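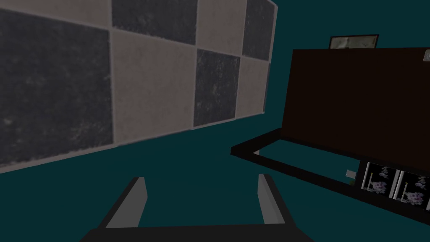

I learned to count area on a kitchen floor. I was seven, I was home sick, and my grandmother told me that if I wanted to know how big the room was I should quit bothering her and count the tiles. So I did, all the way to the stove, where I got stuck on the ones that had been cut in half. If you have a checkered surface in front of you, dark squares and light squares taking turns, you already own most of what this chapter is going to teach. Look at a panel like that from a steep angle and the far squares seem to shrink, but you don't believe for a second that they're smaller. You know a tile is a tile. Hang on to that feeling, please, we'll need it in Section 4.

## Chapter 4: Covering the Plane

Area is a strange thing to be good at. Most of us can say a room is "pretty big" and leave it there, and we get through life fine until somebody wants to sell us carpet. My friend Genalyn Layug taught fifth grade in Tallbridge for years, and every January she asked her class to guess how many square tiles it would take to cover the gym. The guesses went from 33 to a million. The answer was 3,000 if you ignored the stage and the little closet where they kept the mats, and 2,609 if you only counted whole tiles that nobody had to cut. The kids argued for a week over which of those was the *real* answer. I think they both are, and I'll try to talk you into it.

Before we get to formulas, let's agree on what we mean by a **tiling**. A tiling is a way of covering a flat surface with shapes so that

- there are no gaps, and
- no two shapes overlap (they may touch along edges and corners, of course).

Squares do this so easily that it hardly feels like math. Four corners meet at a point, each one takes up a quarter turn, and the whole turn is used up. Equilateral triangles work too, six to a point, and so do regular hexagons, three to a point. Try it with regular pentagons and you'll be left with a skinny wedge that nothing fits into. I've watched grown adults shave the cardboard to make it go - don't be that person.

### Coloring the squares

Now for the fun part! Once a grid is laid down we can color it, and the color turns out to carry information. Say you have an ordinary checkerboard, eight squares on a side, and a pile of dominoes, each one covering exactly two neighboring squares. You can cover the board with no trouble. Now remove two opposite corners. Sixty-two squares remain, so thirty-one dominoes ought to do it, right?

Go ahead and try. I mean it, get some paper. Josphat Ogola, who read an early draft of this book, spent a whole train ride on it and wrote "I hate you" in the margin.

The trick is that opposite corners are the same color. Take them away and you have thirty-two squares of one color and thirty of the other, while every domino has to cover one of each. There's no way to make that come out even, however clever you are.

### Before you go on

1. Cut out six equilateral triangles and fit them around a point. What shape did you make?
2. Draw a grid five squares on a side and color it like a checkerboard. How many squares have the same color as the corners?
3. Can you cover that grid with dominoes if you remove only the center square? Find a way, or explain what goes wrong.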